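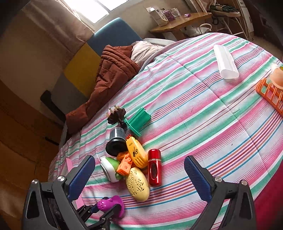 I have been trying to learn the accordion for two years, and in that time I have learned that an accordion weighs more than you think and that my neighbors go to bed earlier than you think. Mine is a Zaltano, a make I had never heard of before I bought it and have never heard of since. It came from a shop called Skollell, where the man at the counter watched me strap it on and asked if I had a bad back. I said no. He said okay in a tone I have thought about many times. The best place to practice is the bedroom, where the door shuts and the bedding soaks up the worst of it, and by now that striped bedspread, pink and mint green and white and the rest, has heard more bad waltzes than any bedding should have to.

The thing about the accordion is that your left hand works blind. The buttons are over there on the side, out of sight, and you are supposed to find them by feel. One of them has a little dent in it so you know where you are. I know where the dent is. I have no idea where anything else is. My method is to find the dent, panic, and press whatever comes next.

I took lessons for a while at a place on the second floor over a dry cleaner. They had a group class on the schedule, and the group was me and a retired dentist who could already play. He said he was there to brush up. We worked through a book called Grevov's First Steps, in which every song is about a goat or a river, and by page 43 he was adding trills to the goat songs. I stopped going in May and told them it was a work thing.

So now I teach myself. I do 90 minutes a week, split up however I can stand it, and I write it down in a notebook so I can't lie about it later. (I have lied in the notebook.) Most of that time goes to one polka. The right hand is fine. The left hand is fine too, if the right hand isn't doing anything. Put them together and add the bellows, which have to change direction now and then whether you are ready or not, and it sounds like a bus kneeling at the curb.

Still, last week I got through all 2 pages of it without stopping. Slowly — a dancer could have eaten a sandwich between beats — but I got to the end and the end sounded like the end. I sat there with the thing in my lap feeling very pleased. Then I tried to do it again and couldn't get past the fourth measure.

My sister-in-law has asked if I'd bring it to her birthday dinner at Duan, which is a small restaurant with hard floors and no curtains. I believe she was being polite. I said I'd see how the polka was coming along. She said there was no pressure at all, none, and then said it again when we hung up.

If anyone reading this knows a good way to practice bellows changes quietly, the comments are open. I've already tried it with a pillow.

Posted 3/9/18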